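Two Grippers, One Very Long List of Household Junk

Rónán McGrath starts talking about fingertips before he has his coat off. He has spent most of the winter at Fliltthorpe running two grippers against each other on the same cell, and he can't wait to get into it.

"People always want to hear about the arms," he says. "The arms are fine! The last inch is where all the fun is."

The grippers go by their shop names, Vandus and Ornow. Vandus is a plain parallel-jaw unit, two fingers that slide straight in and straight out. Ornow carries an angled finger meant for getting under edges. McGrath has logged 993 grasps between them since December, and he reads bits of the log aloud with real delight.

"Plush toys are wonderful," he says. "They squash, so you get away with a sloppy approach. Then you try the same approach on a screwdriver and it rolls, and you find out how sloppy you were."

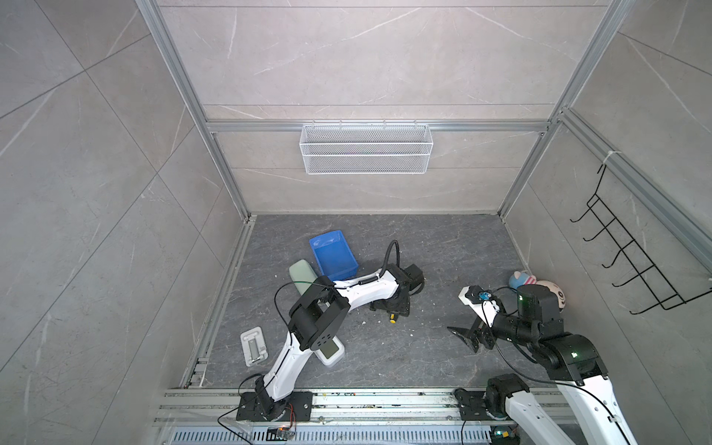
Deirdre Scanlon thinks the cables deserve as much attention as the fingers. She would move the gripper cable to a new route before buying anything else, and she told McGrath that a loop with too much slack spoiled 11 of her own runs on an earlier setup, all of them blamed on the controller at first.

McGrath laughs when this comes up. "She's right, and I've started writing down where the cable is on every run. It's tedious – but I trust the numbers more."

His favorite part so far is the trays. An open tray with a thin rim gave Vandus a hard time: 258 tries, and a lot of them ended with the jaws closing on air. Ornow did better once he slowed the approach and let the finger come in low.

"You could watch it slip under the lip and I'd be cheering on my own in there," he says. "Then I gave it a phone stand and it was hopeless again. I love that."

The controller, a home-built box called Yap, came in for some praise too. It lets him swap the gripper settings without restarting the arm, and he has 74 saved so far, most with names only he understands.

Next on his list are wire hooks and mesh baskets, with softer pads on the Vandus jaws. He has already cut the first pair of pads. They came out a little too thick, so he is cutting another.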